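Household Inventory Diary, Berevgate Residence
17/01/2021

The sorting of the activity room resumed this morning at the point where it was suspended before the holidays. The shelf units along the north wall have been cleared and wiped. Of the 60 entries carried over from the old register, 23 have now been confirmed, and the remainder will be taken up as the boxes come down from the upper landing.

The small loose pieces continue to present the greatest difficulty. They belong to no set listed in the register, and the previous practice of returning them to whichever box had space has been discontinued. Until each piece has a proper entry, all such items are to be kept together in the gray metal bin on the wooden table.
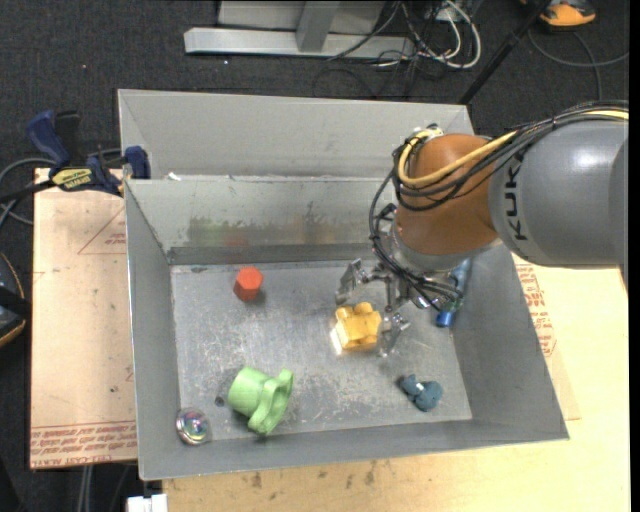

Loose pieces in the metal bin, activity room.

The red-orange hexagonal prism has been provisionally assigned to the Mistia shape set, entry 49, subject to comparison with the other solids. The light green plastic piece with the wavy-edged flange does not correspond to any entry and has been given a temporary line of its own. The yellow piece with the bumps along its top is likewise unassigned. The clear, shiny ball will be listed under sundries.

A decision is still required on the Zastard boxes. Their lids no longer close properly, and the labels applied in May have begun to lift at the corners. New labels have been requested. The old ones should remain in place until the replacements arrive, so that the numbering is not lost a second time.

The carpet is to be vacuumed before work resumes. Entry 54, the Jurčo puzzle tray, remains outstanding.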